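Search this forum Enter keywords Go

Durketti open afternoon — did anyone else go?

marrowfat_jim
Evening all. I said in the May thread that I'd report back if I managed to get along to the Durketti open afternoon, and I did, so here we are, and I'm sorry in advance because I do go on a bit. It was in the long building behind the Doline works, the one with the awful car park. They had three demonstrations going and you were sent round in little groups with a cup of tea in your hand, which I thought was very civilised.

The first was a packing line, which I won't bore you with as we've all seen one. The second was the Alva software, where you sit at a screen and tell the arm what you want. The third was the one I'd come for, a single arm on a bench picking up small bits and pieces, with a young woman called Nga Lã looking after it and answering all our daft questions with the patience of a saint. She told us they'd done 764 practice picks on that bench since the spring and that 134 of those had been complete rubbish, and I liked her all the more for saying so.

What I hadn't appreciated is how much of the work is done by the little camera up at the wrist. I'd always pictured something overhead looking down on everything, like a snooker match on the telly. But no, it travels with the gripper, so the thing sees its own two fingers all the time, and whatever it's going after is somewhere out beyond them.
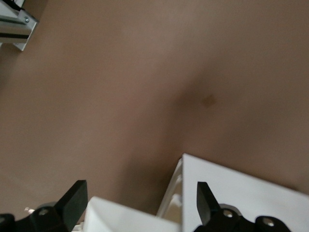 Nga said the plain backgrounds are both a blessing and a nuisance. Anything that isn't background stands out nicely, but there's very little to judge distance by, and a soft shadow can muddle it if the lighting has been left to chance. It made me think of trying to thread a needle with one eye shut (my wife says I can't do it with both open). Anyway, I stayed far longer than I meant to and had a lovely time. Did anyone else get there?

pennyroyal
I did! I must have been in the group after yours, as the biscuits had gone by then. I agree about Nga, she was marvellous, but I came away a good deal less impressed than you did, Jim. It was so slow. I watched it hover, have a think, hover again, and I could have tidied the whole bench and washed up in the time. And 134 failures is a lot if you're paying for the thing.

marrowfat_jim
Well yes, it was slow, I'll give you that. But she did say they'd turned the speed down because of visitors leaning in, and there was a small boy in our lot who leaned in a great deal.

OldTurner
They always say they've turned it down. I've been going to these days since I was an apprentice and I have yet to meet a machine that was running at full speed when I was stood next to it. Did they let anybody put their own object on the bench? That's the only test worth having. If it only picks up what they've laid out for it, you're watching a party trick.

pennyroyal
They wouldn't in our group, I did ask. A man offered his car key and was politely turned down.

marrowfat_jim
We got to choose from a tub of their bits, so somewhere in between I suppose. I picked a rubber washer and it had it on the second go. I don't think party trick is fair, Turner, though I do take the point about the tub.

fenland_sue
I work for Flusolell and we've had one of the earlier arms for 364 days, so nearly a birthday. Can I stick up for slow? Ours is slower than any of us and I'd still be heartbroken if they took it away, as my wrists have not hurt once this winter. The wrist camera does need looking after, mind — a smear of dust on the lens and it goes looking for things that aren't there. We give it a wipe at 5 every afternoon before the late shift comes on.

OldTurner
That's a fairer advert than anything on their leaflet, Sue. I'm still taking my own washer next time.

pennyroyal
Take biscuits as well. And does anybody know if the car park will be sorted by then? I've still got mud on my good boots.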